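FOR RELEASE: 2026-01-04

Dusberg's night library is back, and it's staying open later

I've been wanting to send this one out for months! Starting this week, the Tiedemann Reading Room in Dusberg will be open until midnight, four nights a week, and you don't need a library card to come in and sit down.

We tried late hours last July, mostly because it was too hot to sleep in half the apartments in town. I figured we'd get a handful of students. We logged 1526 visits before the month was out (I checked the door counter twice), and people have been asking me about it at the grocery store ever since.

So we went looking for money, and Estosent, the heating company over on Arham Street, said yes to covering the lights and the extra staff for 12 months. I could have hugged them. The room has 16 desks, plus the big armchairs by the radiators, and the snack table is coming back too, on the honor system like before.
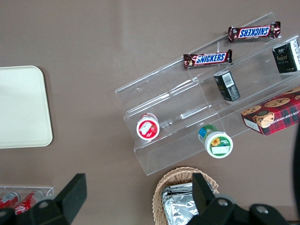

What's new this time

Quiet hours start at 9 p.m. upstairs, but you can talk all you like on the ground floor. We've added 11 desk lamps, the printer takes coins again, and the side door on Arham Street will be unlocked so nobody has to walk around the block in the snow.

Doors open Monday through Thursday, and entry is free. Reporters are welcome any evening, just ring the front desk first and ask for the night shift.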